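# Zurden folding worktable, long-term notes

Bought in September to replace a trestle table that had started to sag. 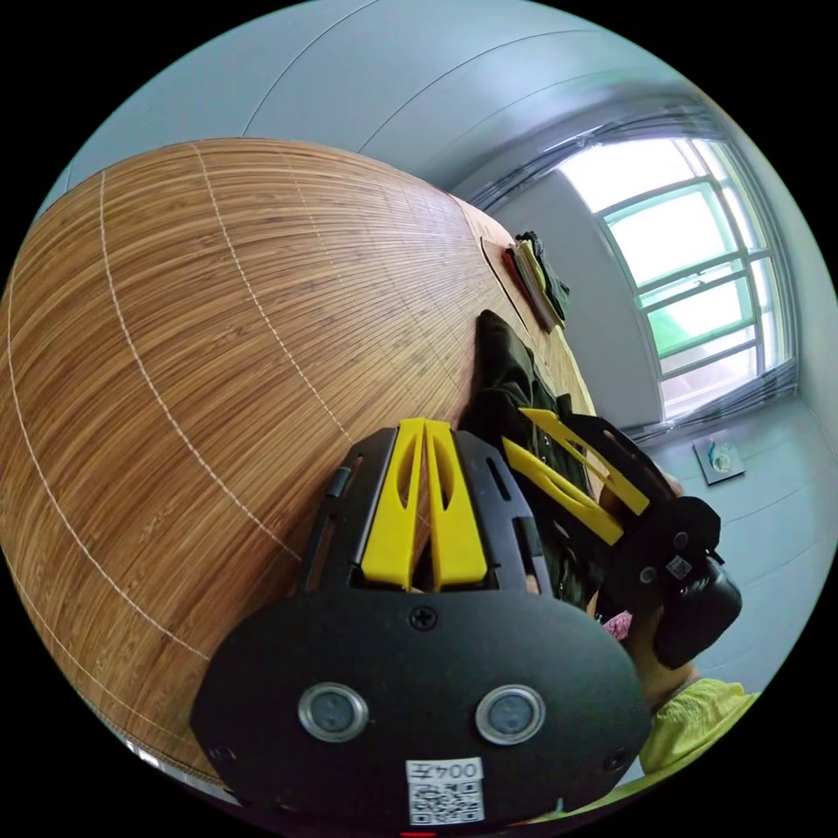 Assembly took 16 minutes with the supplied hex key. The legs fold flat and lock with a spring pin at each hinge. One pin was stiff out of the box and needed a drop of oil.

Zurden lists a height range of 700 to 900 mm. Mine reaches 900 without trouble, but at full height there is some side-to-side play when sawing by hand. Lowering it two notches removes most of that. For soldering, gluing and paperwork, any setting is fine.

The finish resists pencil and coffee. It doesn't resist solvent - a spill of acetone left a dull patch that polish hasn't improved.

I also tried the Hirano, which is heavier and stiffer but has fixed legs. If the table never has to move, buy that one.

Weak points: thin rubber feet, vague manual, no spare pins in the box.

Rating: 4 out of 5.

Onyekachi Bako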